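Undell: "Wotmont" reviewed

4/11/20

Undell have released their second album, Wotmont, and it is a more patient record than their first. Listeners who came to the group through the loud, hurried singles of the debut may need several hearings before it settles.

The album runs for nearly 60 minutes across 12 tracks. The opening piece, "Amundsen", sets the pace with a low organ figure that is held for two verses before the drums are admitted. It is a confident beginning. The middle of the record is less secure, and tracks 6 and 7 share so much of their melody that one of them could have been left out.

The singing has improved considerably. On "Rimirwood" the lead vocal is placed well forward, with very little echo, and the words can be followed throughout. The closing song returns to the organ figure at half the speed and ends without a final chorus.

The vinyl edition is limited to 1,000 copies and is spread over 2 discs. The pressing reviewed was quiet, apart from a light crackle on the third side. Those who already own the debut should hear this album in full before judging it by the single released in March.

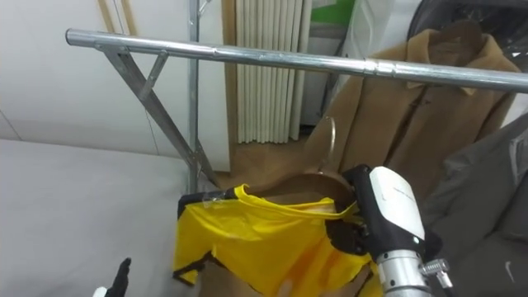 Yellow top with dark trim, on a wooden hanger.

3 comments | 12 shares
Contact | © 2020 All rights reserved | Back to top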